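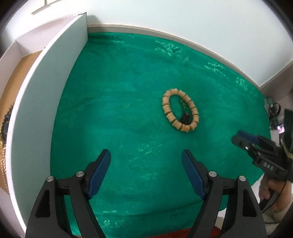 Issue 77, page 7

The trouble with teaching by hand

A string of wooden beads on green satin is a mean test for a robot. The beads roll against each other, the loop sags when it is lifted, and the cloth comes up with it if the fingers close too low. People manage this without a thought, and the research group at Urnetti wants to record them doing it.

Their method, called Plitedska, skips the robot at the teaching stage. A person holds a gripper in each hand and does the job at a table or on the floor while the tools record. The recordings train a policy, and the policy later runs on a real pair of arms. Urnetti's claim, made in a paper out in February, is that 200 recordings of jewelry handling were enough to get a usable result.

I have read the paper twice and I am still stuck on "usable." The trained system picked up and put down necklaces and bracelets in 77 percent of its trials. That sounds fine until you reach the appendix, where a lift counts as a success even if the piece lands folded over on itself. A shop would not count that. Neither would anyone who has picked a knot out of a thin chain.

Then there is the matter of who did the teaching. All 200 recordings came from 2 people, both on the project, both well practiced with the grippers. The team at Saithong tried the same recipe with newcomers and reported a much lower score - on different cloth, to be fair, and with different arms.

Nutstead, which paid for part of the work, calls the method ready for packing benches. I would like to see it run first on a fabric it has never met, with the strict count, and with the failures left in the video.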